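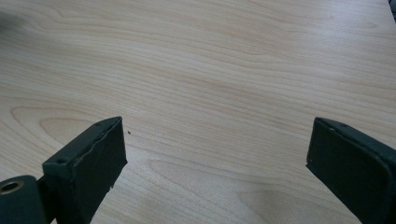 Kálmán Virág
Writes about desks, drawers and small repairs

I spent most of Monday evening thinking about a tabletop. It is pale wood with a slightly shiny finish, and the grain runs across it in long bands, with a pointed arch pattern down in one corner that I keep looking at when I should be working. I had forgotten it was there. For a good part of July the top was covered in post, chargers, a jumper and the soft things that collect wherever there is a flat surface.

I've tried to keep it clear before. The first time I bought a set of Umitz drawer dividers, which are fine for pens and no use at all for anything bigger than a pen. After that I had a Drirley tray for a while. A tray on a table is just a smaller table, and it filled up in 7 days.

What I do now is simpler. One basket goes on the table, near the left edge, and everything soft goes into it. That means hats, gloves, cloths, anything fuzzy or crumpled that won't stack. I don't fold any of it. When the basket is full I carry it through to the other room and sort it there, sitting down, with the radio on.

Hard things are dealt with separately. Paper goes in a Yeoman box file, which holds up to 200 sheets if you don't mind pushing the lid down. Cables go in a bag. I don't mix the two any more, after losing a bank letter inside a coil of extension lead for most of the spring.

The basket is the plain white plastic sort, rectangular, with slots in the sides. I had a wicker one before that, and it caught on every knitted thing I owned. Plastic is not as nice to look at but it rinses clean under the tap and nothing snags. The slots are handy too, as you can tell what's in there without tipping it out.

I start with whatever is biggest. Once the large soft lump has gone in, the rest of the job looks much smaller, and I can see the wood again — some of it, anyway.
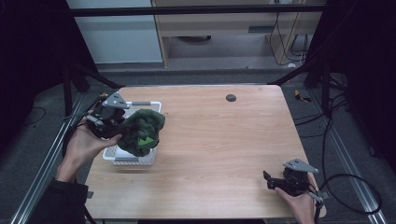 Looking after the top

With the table clear I wipe it with a damp cloth, going along the grain, and then again with a dry one. I used to use Grondex polish on everything and have stopped. It left smears that showed up whenever the light came in low.

Go carefully round the cable hole at the back. Dust sits on the rim, and if you wipe straight across it you push the lot down the hole. I use the corner of the cloth, or an old toothbrush if it has been left a while.

The whole thing took me 19 minutes last time, including finding the cloth. The drawer is next, and I am not looking forward to it.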